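Search the list archives Go

Subject: Re: [shopgrip] finger slip on thin cloth, second try
Date: Monday, February 11, 2019

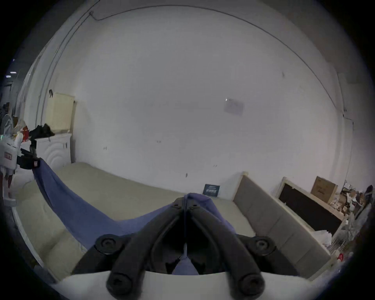
OK quick one, I have to be out the door in ten. Read your notes on the slip problem and I think you're chasing the wrong end of it.

You wrote:

> Still losing the cloth on about one pull in four. Raised the
> closing force to 700 in the config, no change. Raised it again,
> the servo got noisy so I backed off. Tips are the printed ones
> from the Zulier files, bare, no pads. Does anyone run pads on
> theirs? Also is it normal for the fingers to close a hair
> crooked? Left one gets there first.

Pads yes. Always. Bare print on thin cloth just skates. I use the Hirose sheet, the thin one, cut with scissors and stuck on with contact cement. Let it sit overnight, I didn't the first time and peeled one off on the second pull.

Crooked closing, check the pivot screws before you touch any code. Mine had one upper pivot tight and the other loose. Back both off, close the fingers by hand, snug them evenly. If the tips still don't meet at the seam then its the linkage holes, and you reprint. Sorry.

Force: put it back down. I run 215 with pads on and it holds a pillowcase fine, both ends, one gripper each side and a bit of sag in the middle. Pull it dead tight and you'll lose the corner whatever number you type in. Leave slack. Grab a fold if you can get one instead of a single layer, way more forgiving.

Logging. I've got 1,094 pulls saved since the new tips went on, in the Westlow folder on the shared drive, plain csv. Columns are time, force, gap, held y/n. The gap column is junk for the first page or so, I had the zero set wrong. Ignore teh early ones.

Other thing, whoever has the Simalgate board working, which baud rate?? The readme says one thing and the header file says another and I get garbage on both. Tried two cables. Not the cable.

> Might just order metal fingers and be done with it.

Wouldn't yet. Heavier, and your servo is complaining already. Pads first, screws second, then spend money. If you do go metal wait until March, I want to redraw the tip with a wider flat and you could have it cut from that.

Will post the pad template tonight if I find the file. It's a rectangle with two corners knocked off, you can probably guess it.

Gotta run

--
shopgrip list, reply to all please, not just to me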